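Sunday Evenings With the Robot Club

I promised my sister I would write more about the club this spring and less about my knees, so settle in, because I have a cup of tea and a whole evening to fill.

For anyone new, I help out with the robotics club at the Stirnby library, which meets upstairs past the large-print books. We have 12 kids signed up, all between eleven and sixteen, and two grown-ups, meaning me and Ronja Isaksson, who used to teach shop class and still can't walk past a wobbly chair without turning it over. Last August we were building little wheeled carts out of kits. I loved the carts! But the older kids had been itching for something harder, and when the Villalba contest added a simulation division this year, well, that was that.

So now everything happens on the computer. The kids get a robot with two arms, and they get a house for it to work in, with rooms and doors and furniture, and they have to teach it to do chores. It took me a good two weeks to stop asking where the robot was kept. (Aaliyah Kowalchuk, who is fourteen and very patient with me, finally drew me a diagram.)

We named our team Wokwood, after a long argument I won't repeat, and the kids split themselves into 4 little groups. One group does nothing but grippers. You would think that opening and closing two fingers would be the easy part, and so did I, until I sat down one night and tried to steer an arm with the keyboard. I got the left one pointed straight at the ceiling and then couldn't for the life of me get it back down – the kids were very kind about it, mostly.

The registration fee was 118 dollars, and the bake sale covered it with enough left over for pizza. If you bought one of Ronja's cardamom buns, thank you, you are practically a sponsor. We're still hoping to find a better computer before the contest, as the one we have sounds like a hair dryer when the whole house loads, and the group from Biltgate apparently has three good ones. If your office is clearing out a closet, please think of us.

Next week we're working on doorways, which the kids tell me are much harder than tables, and I've been asked to bring oranges and the long extension cord.
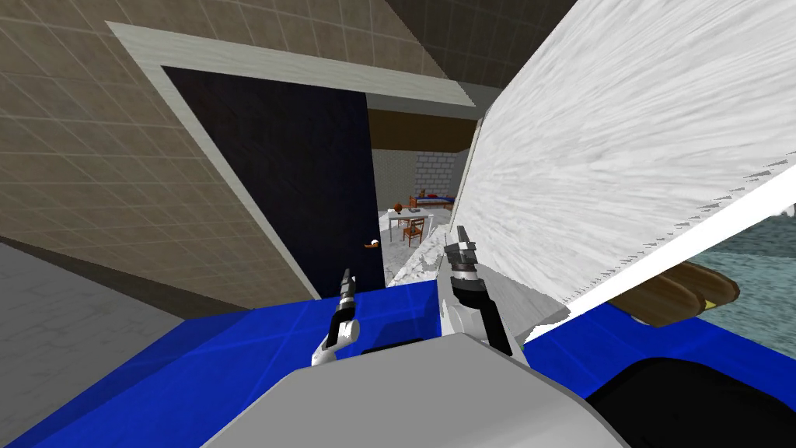 The oranges are for snack time, I should say, and I'll be getting the big bag again, as the last one was gone before the second half hour. If you have a child who'd like to come and see what we do, just send them upstairs, no experience needed – they can sit next to me and we'll learn the keyboard together.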